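Schnyder räumt um: Mein Geschirrladen zieht ins Erdgeschoss

19. Juli 2021
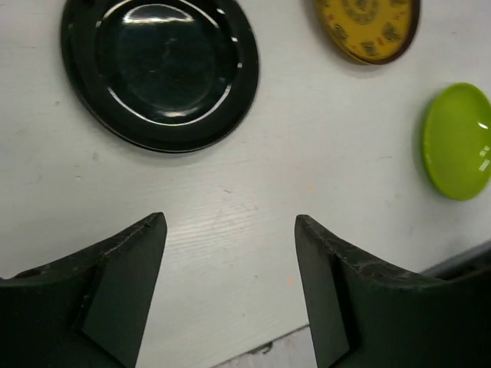 Glänzend schwarzer Teller auf weißem Tisch. Foto: Schnyder

Seit Mai schleppe ich Kartons, jetzt ist es so weit: Am Samstag mache ich unten auf! 200 Quadratmeter, endlich Tageslicht (und keine Treppe mehr für euch). Bastian Mühlbauer von Zuseo hat die Regale gebaut, ich hab beim Streichen eher gestört. Zur Eröffnung gibt's Kaffee, und Einzelteller gehen ab 6 Euro raus. Ich freu mich riesig auf euch!

Pressekontakt: Svenja Koller, Schnyder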